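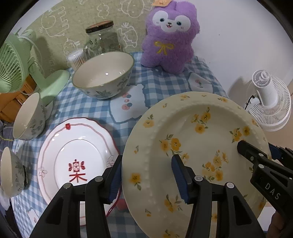 Is the afternoon demonstration at the Flodier open day worth the drive if you're not in the business?

It depends on how much patience you have. Entry is free, parking is $9.00 if you use the Flemlow lot, and most of the talk is a sales pitch. Go for the table work and skip the slides.

posted by kettle_mo

I went in March and wasn't won over. The speaker kept saying the household handling kit had been through 4,000 practice grabs, and when I asked how many of those were dropped, I got a brochure. What they had out was ordinary kitchen stuff, plates and bowls on a checked cloth, with black grippers held by hand.

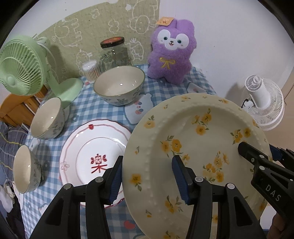 I also asked what a full set would cost and was told $2,180, before training. For that money I'd want to see it load a dishwasher, start to finish, with my own dishes. Maybe the bigger Kokley show does that. I haven't been.

posted by Ruppert448

A bit harsh, I think. My kids liked it and the staff let people ask questions afterward. Get there before 2 p.m. or you'll stand at the back and see nothing but shoulders. The coffee is bad.

posted by plainview_dad

no. watched twenty minutes and left, same talk as the year before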